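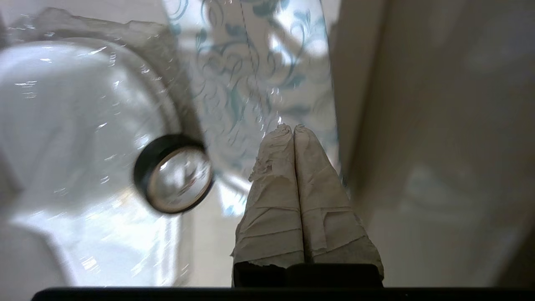

Does wrapping gripper fingers hurt transfer to new homes?

Posted by murin_bench

Hi all, long-time reader and a bit nervous to post. I'm trying to repeat the Gruvar result (the one on tidying household items with a policy trained only on wrist-camera views), and I have 200 demonstrations from one home so far. My fingers are covered in crinkly off-white wrapping because the bare ones kept slipping on plastic packaging. It grips well enough for me, but it wrinkles, and one finger now has a little dark tear near the tip.

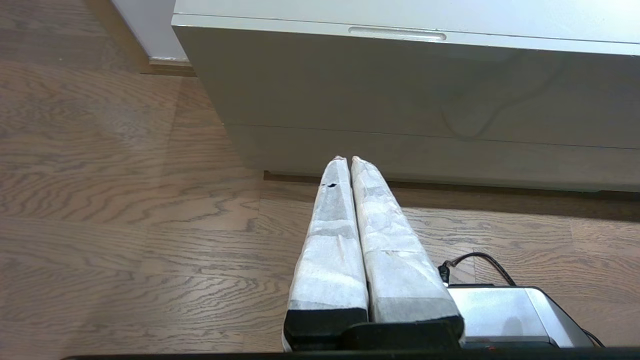

My worry is that the policy learns the wrapping. The fingers are in every single view, after all, and if I redo them in May with fresh material they will look different. Should I mask them out before training, or leave them in and hope? I've read the methods section three times and it never mentions finger covers. Drawers are my main task – pull by the handle slot, reach in, move one packaged item – and I'd hate to collect another 200 and find out I did it wrong.

Posted by Jenel

Welcome, and please don't be nervous, we have all been there! I would leave the fingers in. When we masked ours, the policy got noticeably worse at the last bit of the approach, I think because it uses the gap between the fingertips and the object to judge how far it still has to go. What helped us was changing the wrap on purpose. We redid it every 12 episodes, never very neatly, and by the end the policy didn't seem to care what the fingers looked like.
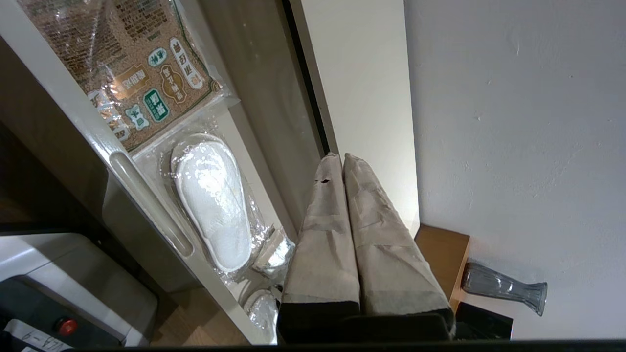
I'd also spend some of your next batch on tight spots, between a cabinet and a wall for instance, and on shiny things in clear plastic. Glare gave us far more trouble than the tape ever did. Keep a few wraps out of training entirely and test on those, otherwise you won't know whether any of this worked for you. It's a slow way to do things, I know, but you can do the wrapping on a Friday with some music on and it's almost pleasant.

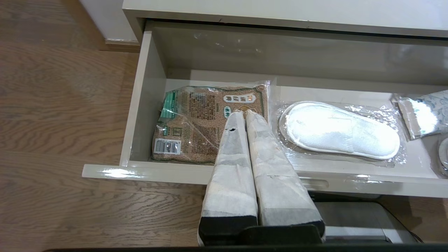

mamham_lab | replied in May | edited once

Agree with leaving them in. Don't bother fixing the tear either, just log which episodes have it. We had 3000 episodes and no notes on the covers, and sorting them afterwards was miserable. Can't help on Gruvar, haven't run it.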